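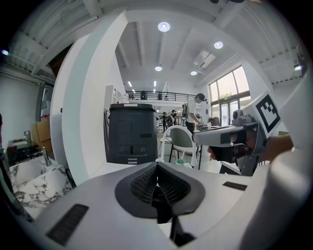 Chapter 9
Can It Do the Dishes Yet?

Every time I tell someone what I work on, I get the same question, usually before I've sat down. When can I buy one that does the laundry? My neighbors ask, my dentist asked (with both hands in my mouth), and the last time I flew home the man in the next seat asked and then told me he'd settle for one that emptied the dishwasher. So let's spend a chapter on it.

The short answer is "some of it, sometimes, slowly." The long answer takes us through grasping, soft materials, clutter, and the dull but very important business of collecting examples, and I think the dull part is where the most interesting problems are hiding.

Start with something you did this morning. You picked up a cup. You probably didn't look at it for long, and you may have been reading something at the time. Your fingers closed until the cup stopped slipping, and if it was fuller than you expected, you squeezed a bit more. A machine has to get all of that from somewhere. In Chapter 4 we wrote the motions out by hand, and that works nicely in a factory where the cup is always in the same spot, facing the same way. Kitchens don't cooperate! The cup has a straw in it, or it's behind the faucet, or it's sitting on top of the mail.

One way around this is to have people do the chore while holding the same kind of gripper the robot will use later. The person supplies the judgment, a camera riding on the gripper records what the tool sees, and a computer works out how the tool moved. Square black-and-white markers help with that last step, as their size and pattern are known ahead of time. No robot arm has to be in the room while you do this, so you can go wherever the cups are.

In February I tried it myself at a workshop in Emdale. The task was clearing a counter, and our group made 448 recordings before we quit. We threw out 136 of them. In some the cup fell over, in some a hand covered the lens, and in a surprising number the person had simply forgotten to let go at the end. (Most of those were mine.) I also learned that I put a cup down in two stages, a sort of hover and then a tap, which I'd never noticed in all my years of putting down cups.

Then comes the harder question, which is what a machine trained on those recordings can do in a kitchen it hasn't met. We'll look at two cases in detail. The Toltura project went after folding towels, and section 9.3 follows it from the first demonstrations to the home trials. The Holzer line is a shop-floor case, with small parts going into trays, and I've put it second so you can see how much easier life gets when somebody controls the lighting and the table height.

Before you read on, try this. Pick a chore that takes you less than five minutes and write down every time your hand touches something. Include the touches that fail. Keep the list, as you'll need it for the first problem set.

9.1 What counts as a chore?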